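Old office tower, no video after moving it -- memory or graphics card?

Senodstead Tinkerers Board > Desktops and Upgrades > Repairs

flumar_fan
Posts: 12

Picked up an office tower at the Senodstead surplus sale on Saturday. It ran fine at the sale, I watched it boot to the setup screen before I paid. Got it home, plugged it in, fans spin, drive spins up, no picture at all. No beeps either, but I'm not sure this one has a speaker in it.

What I have done so far:
Tried 2 monitors and 2 cables
Tried the video output on the board and the one on the card
Unplugged everything from the back except power, monitor and keyboard
Held the power button for a while with the cord out

It rode home on the back seat on a bumpy road. Where would you start? I'd like to have it running before the end of January because my old Moya laptop is about done.

----

slotcover
Posts: 637

Start with the memory. Take all the sticks out, put one back in the slot the manual says to use first, try it. If nothing, swap in a different stick. Don't touch anything else until you've done that.

----

drirnent_dave
Posts: 8

I would pull the graphics card first. A card is heavier than a memory stick and it's held by one end, so a bumpy ride is a lot more likely to move it. Also if there's a card installed, plenty of boards turn off their own video output, so with a half-seated card you get nothing from either one. Take it out, plug the monitor into the board, see what happens. Takes a minute.

----

slotcover
Posts: 637

Fans spinning with no picture is memory more often than not on these office machines. I've had a lot of them through my shop. But fine, it's his computer, either order works as long as he does one thing at a time.

----

flumar_fan
Posts: 12

I've never had the side off one of these. Do I need to take the drives out to get to the memory? The manual I found online is for a slightly different model and the drawings are tiny.

----

benchlight
Posts: 637

You shouldn't have to. Most of the office towers from that period open on one side and you can reach the slots with everything in place. Lay it flat on its side, open side up. Don't do it standing, you can't see what you're doing and you end up pushing against the board at a bad angle.

 Yours may differ.

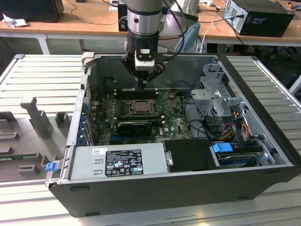
Tower on its side, panel off. Memory slots, CPU socket, graphics card below the socket, hard drive in its cage.

The parts you care about are the row of memory slots and the black card. The card sits across its expansion slot just below the CPU socket. On this one the expansion slot latches are blue and so is the handle on the hard drive cage. A lot of the office makers color the parts you're supposed to handle, so look for a color that repeats and start there.

Before you go in: cord out of the wall, press the power button once, then touch bare metal on the case. I do that again any time I get up and walk away.

Memory: push the clips at the ends of the slot outward and the stick lifts. Some boards only have a moving clip on one end. Going back in, line up the notch and press evenly until the clips come up without help. If you have to pull the clip closed with a fingernail, the stick isn't down all the way.

Card: undo whatever holds the bracket at the back of the case, then look for a small catch at the inner end of the slot. Press that and pull the card straight out. People break that catch all the time.

----

drirnent_dave
Posts: 8

Good picture. I'll add that the power cables are worth a look too. The bundle with the red, yellow and black wires that goes to the drives gets in the way on a lot of these, and if you lean on it you can tug a drive connector loose without noticing. Then you fix the video and the machine says it has no disk, and you think you broke something.

----

papertape
Posts: 12

I'd disagree with pulling the card as an early step for a beginner. The catch is easy to snap, as benchlight says. Memory is safer to practice on.

Also, has anyone asked about the battery? If the machine sat in a closet for years before the sale, the coin cell could be flat. I had one that refused to show video until I changed it.

----

slotcover
Posts: 637

He said it booted at the sale. A flat coin cell would have been flat there too.

----

papertape
Posts: 12

Unless it had been plugged in all day on the sale table. They do better with wall power. A new cell costs almost nothing and I would put one in regardless on a machine that age.

----

slotcover
Posts: 637

Sure, put one in. I just wouldn't expect it to be the answer.

----

flumar_fan
Posts: 12

OK, side is off. Mine looks a lot like benchlight's inside, except my latches are green and I have no idea where the drive handle is supposed to be. There is a lot of dust. Should I clean it before or after?

----

benchlight
Posts: 637

Before, at least around the slots. If you pull a stick with dust packed around it, some of it drops into the open slot and now you have a second problem. Canned air, short bursts, can upright. Hold the fan blades still with a finger so they don't spin up. I'd do it outside or in the garage.

Don't use a household vacuum on the board.

----

cellarshelf
Posts: 8

I've used a vacuum with a brush on mine for years and never had a problem.

----

benchlight
Posts: 637

Plenty of people have. I've also seen a vacuum pick up a jumper cap. Canned air is cheap.

----

cellarshelf
Posts: 8

Fair. I keep the nozzle well back and I don't go near the jumpers. Each to their own.

----

flumar_fan
Posts: 12

Dusted it in the garage. Took the memory out. There were 2 sticks and one of them was clearly higher at one end, I could see it once the dust was gone. Put one back, pressed until both clips came up, and I got a picture! Shut down, put the second one in, still good. Setup screen shows the full amount.

It took more force than I expected. I was worried about bending the board.

----

slotcover
Posts: 637

Memory.

----

drirnent_dave
Posts: 8

Yes, yes. I'd still reseat the card while you have the side off.

----

benchlight
Posts: 637

Glad it's up. The force surprises most people the first time. If it's lying flat, the board has its standoffs under it and will take a firm, even push. Run a memory test overnight before you put anything important on it.

Leave the card alone if it's working.

----

drirnent_dave
Posts: 8

Disagree, but I'm outnumbered.

----

flumar_fan
Posts: 12

Left the card alone for now. Memory test is running, no errors yet. New coin cell is on the shopping list.

One more question while I have people here. The drive is the original one and it's pretty loud. Is it worth swapping for a solid state drive on something this old, or am I throwing money at it? Mostly I need web, email and a Flumar label printer that wants a real USB port.

----

cellarshelf
Posts: 8

Worth it. Biggest difference you'll notice on an old machine, and you can move the drive to the next computer when this one goes. Check what size bay you have, you may need an adapter bracket to mount a small drive in a big cage.

----

papertape
Posts: 12

Agree with cellarshelf. Take a phone picture of the cables before you unplug the old drive -- the data cable and the power cable both. I always think I'll remember and I don't.

----

slotcover
Posts: 637

Start a new thread for the drive swap, please, and put the model number in the title. These get hard to find later when everything is under "no video."

----

flumar_fan
Posts: 12

Will do. Thanks everyone. Marking this one solved.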